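Kapitel 5
Werbung, Marken und politischer Druck

Lernziele
Nach diesem Kapitel können Sie den Begriff Werbeboykott erklären und die Interessen von Werbekunden, Medien und Publikum unterscheiden.

5.1 Ein Unternehmen zieht die Anzeigen zurück

Im September beendet der Getränkehersteller Stukell seine Werbung bei dem Nachrichtenportal Jaltix. Der Grund ist eine Serie von Kommentaren, welche viele Kunden als beleidigend empfinden. Das Portal verliert damit 35 Prozent seiner Einnahmen aus Anzeigen.

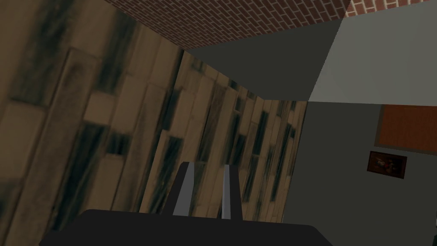 Zwei Tage später antwortet die Redaktion mit einem offenen Brief. Sie wirft dem Unternehmen vor, dass es die Meinungsfreiheit mit Geld bestrafen will. Stukell erklärt dagegen, dass jede Firma frei entscheidet, wo sie ihre Anzeigen kauft. Beide Aussagen werden wir in diesem Kapitel genau prüfen.

5.2 Wer hat welche Macht?

Die Medienforscherin Vasanthi Patwary spricht von einer doppelten Abhängigkeit. Das Medium braucht die Werbekunden, und die Werbekunden brauchen die Aufmerksamkeit des Mediums. Bei kleinen Portalen ist dieses Verhältnis selten gleich.

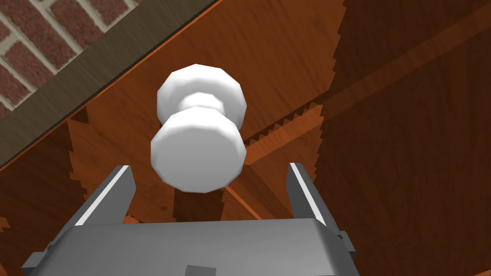 Der Zugang zum Publikum ist für eine Marke das eigentliche Gut, das sie bei einem Medium kauft. Ökonomen nennen den Besitzer dieses Zugangs auch Türhüter. Man kann sich dazu einen weißen Türknauf an einer Holztür denken: Wer ihn in der Hand hat, bestimmt über das Öffnen. Im Fall Jaltix glaubten beide Seiten, dass diese Hand ihre eigene ist.

Die Handelskette Granier wählte einen anderen Weg. Sie blieb bei Jaltix, aber verlangte, dass ihre Anzeigen nicht mehr neben politischen Texten stehen. Der Verlag Ouali hat eine solche Regel schon länger in seinen Verträgen.
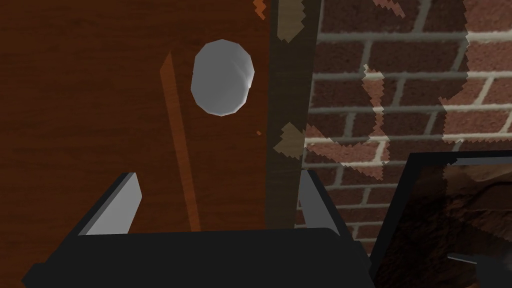
Abb. 5.3: Runder, heller Knauf an einer Holztür

Aufgabe zum Einstieg
In einer Befragung der Leser von Jaltix fanden 38 Prozent den Rückzug von Stukell richtig. Überlegen Sie, welche Gruppen in einer solchen Befragung fehlen können, und notieren Sie Ihre Vermutung, bevor Sie den Abschnitt 5.3 lesen.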